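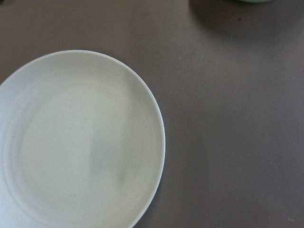
Setting the table is the first thing any of us learns to do in a kitchen, and at the Negussie workshop in Woltstead it has taken up most of the time since March. I went along to the open day expecting noise and sparks, I suppose, and found a crowd leaning over a few dishes as quietly as if somebody were icing a wedding cake!

The project is called Tistamum, and it is all about teaching a machine the small chores of a meal - finding a plate, bringing food to it, letting go at the right moment. Each demonstration lasted 20 minutes, with 3 tasks in each, and I'm afraid I stayed for several (the coffee was good, and so was the company). The hard part, we were told, is the view from the wrist, where a plate may show only part of its rim and the arm must still judge where the middle lies. Food brings troubles of its own, being small and lumpy and never twice the same shape.
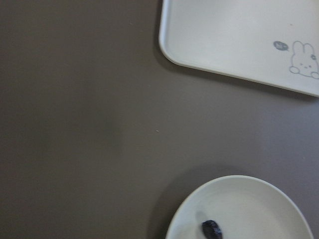

Sterkthorpe Kitchens, which hopes to try the system in its own dining room, would like people to be patient, and remarked that a slow helper is still welcome so long as it doesn't drop the supper. I found myself agreeing, and stayed on for one more round before catching my bus home.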